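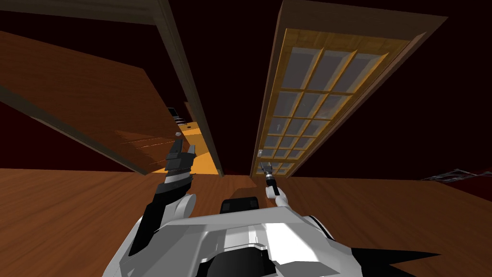

Bring back the door

My sister-in-law has bought a house in Hetuswood with no doors in it. It has a front door, to be fair to the builder, and one on the bathroom, although that one slides and doesn't meet the wall properly. Everything else flows. The kitchen flows into the dining area, which flows into the living area, which flows up a staircase with no backs to the steps and into something the brochure called a landing lounge. When someone boils an egg, the whole family knows.

I stayed there for two nights in April and came home with opinions.

The first is that we have been had. For most of my life the estate agents of this country sold us rooms. You got a front room and a back room and a kitchen, and you could go into any of them and shut the door and be cross in private. Then at some point the walls came down, and we were told it was about light. It is much cheaper to leave a wall out than to put one in, and I don't think it rude to wonder whether that came up at a meeting.

The second is about noise. An open-plan house holds one activity at a time. If the television is on, everybody is watching television, including the person trying to fill in a tax form at the breakfast bar. If the washing machine is spinning, everybody is listening to it spin. My nephew practises the trombone. I will say no more about that, except that he is keen, and that in a house with doors his keenness would be a pleasure to hear of.

People who love this way of living say it brings the family together. I watched the family for two days and it seemed to me they had been brought together in the way that people are in a stuck lift. All of them wore headphones. They had each built a small room out of foam and Bluetooth, having been sold a house without any, and they waved at one another across the flow when it was time to eat.

The smell deserves a paragraph too. I had kippers on the second morning, which was my own fault. By evening the curtains had also had kippers.

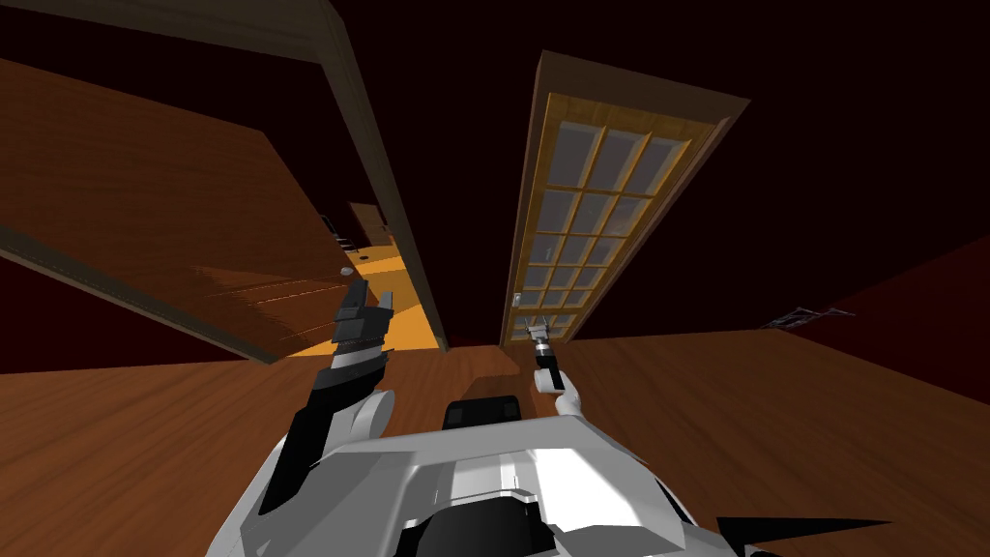 I grew up in a terrace in Zotside where every room had a door and every door had a habit. The kitchen one stuck in wet weather and you had to lift it. The one to the cupboard under the stairs swung open by itself at night, and my father, asked to see to it, put a chair there, where it stayed until my parents moved out. We shut them all in winter because heat cost money, and it still does, a point the landing lounge has yet to grasp. Warm air goes up. In my sister-in-law's house it goes up past the bedrooms and gathers under a skylight, where it keeps a spider comfortable.

A closed door also says things that are awkward to say out loud. It says I'm working, or I'm sulking, or I'm wrapping your present so go away. A door left open a hand's width says come in if you must. Teenagers can hold an entire conversation with one, and slamming it is the full stop. What is a teenager supposed to slam in an open-plan house? I have seen my niece try it with a cushion, and I felt for her.

Offices got there first, of course. I worked for a while at Bredance, who took out their walls so that we would bump into each other and have ideas. There were 277 of us on one floor. We did bump into each other, mostly at the microwave, and the chief idea anyone had was to come in early and get a desk by the pillar. The directors, who were very much in favour of openness, held their discussions of it in a glass box with the blinds down. The box had a lovely heavy door. I used to look at it the way other people look at boats.

I know the case against me. Small dark rooms are gloomy. Plenty of women spent plenty of years shut in a back kitchen while the company was in the front, and I wouldn't wish that on anyone. Wheelchairs and prams like a wide gap, and so do people carrying trays. If you have toddlers you may well want to see them at all times, in the sense that one wants to see a wasp. I accept all this. A wide doorway with a door in it would deal with most of it, and you can leave the thing open until you need it shut. I can't say as much for a wall that isn't there. 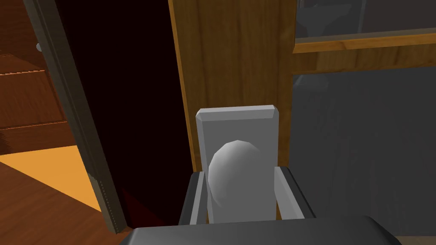

What a door costs

I looked into it, being the kind of person who goes home and looks into it. The Nkosi catalogue that comes through my letterbox has 28 pages of sofas "for zoning", meaning a sofa put where a wall used to be. There are also screens for zoning, rugs for zoning, and a bookcase you can see through, which lets the trombone in and the books fall out of the back. Doors come after the coat hooks, and the plain ones cost less than the rug.

You would need a wall to hang it in, I grant you, and that means plasterers, dust and a fortnight of eating on the stairs. My sister-in-law says she has thought about it. She says they might just do the one, between the kitchen and the rest, perhaps with some glass in it so they don't lose the light. She said this very quietly, because her husband was at the other end of the house and could hear every word.

I have offered to pay for the handle.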